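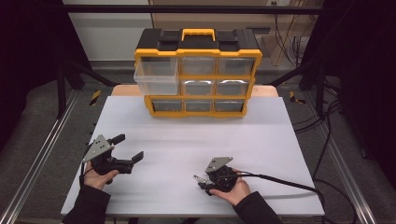

Figure 2.1 A pair of hand-held grippers and a drawer organizer. The top-left drawer is partway out.

Chapter 2
Buying a Demonstration Kit

Every salesperson in this trade owns a video in which a robot folds a shirt. Few will sell you the shirt-folding. What they will sell you is a kit: two grippers you hold in your own hands, some cabling, a license, and a manual with a cheerful cover. You do the chore yourself, many times over, and a robot is later trained on the record of you doing it.

This chapter looks at such kits as a buyer sees them, with the invoice in one hand. Chapter 1 dealt with what a demonstration is. We now turn to what one costs.

Consider the drawer. A person opens one without noticing. With a gripper in each fist, the same person must decide which hand does the pulling, how wide to open the fingers, and what to do with the other hand in the meantime. A clear plastic drawer adds the problem that its front looks a lot like what is behind it. Kit makers seldom put drawers in the brochure. They prefer blocks.

Our running case is the Clultau kit from Solleck, bought by a small repair firm called Wimine. Lai-ching Shek, who ran the purchase, was quoted $984 for the grippers and assumed that was the price of the kit. The final invoice came to $1,251. The difference was mounting plates, a longer cable, and a line marked "readiness," which Solleck has yet to define. Delivery was promised in 14 days and took until January.

Her colleague Chi-keung Tseng favored the rival Tse service, in which somebody else's staff do the demonstrating and you are billed by the task. He still favors it. We return to his spreadsheet in Section 2.4, where it does better than his colleagues expected.

By the end of the chapter you should be able to read a quote and find the parts left out of it, choose a trial task that resembles your own work, and work out when a service beats a kit. You will also need a pencil for Section 2.3.

2.1 What Is in the Box

Start with the packing list, and compare it with the quote line by line before anyone opens the tape.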